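Tribunal sets aside Plakthorpe housing appointment

Saturday, August 27, 2022

A tribunal has set aside the appointment of Darragh Horgan as director of housing standards at Plakthorpe council, ruling that the post was filled without the open competition required by the council's own staffing code.

The challenge was brought by Eoin Flanagan, a senior inspector, who argued that the vacancy was never advertised and that the selection panel sat with two members instead of four. The council accepted the second point but said the panel's decision — recorded in a minute of 30 lines — was still valid.

In a written ruling of 83 paragraphs, tribunal chair Gallagher found that paragraph 151 of the code left no discretion on advertising. Decisions signed by Mr Horgan while in office, including the licensing of 504 rented homes, remain in force.
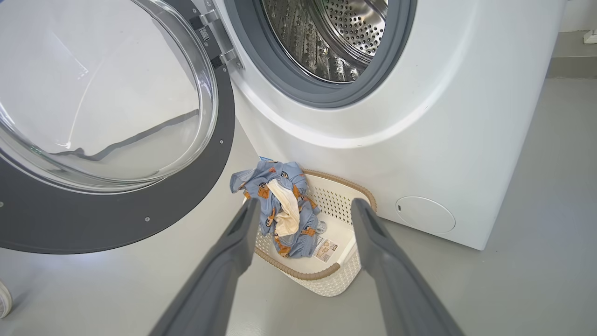

What happens next

The council has until the end of August to lodge an appeal. Pratura Grirnska, deputy director, will run the department in the meantime. The post must be advertised inside and outside the council before a new panel is formed.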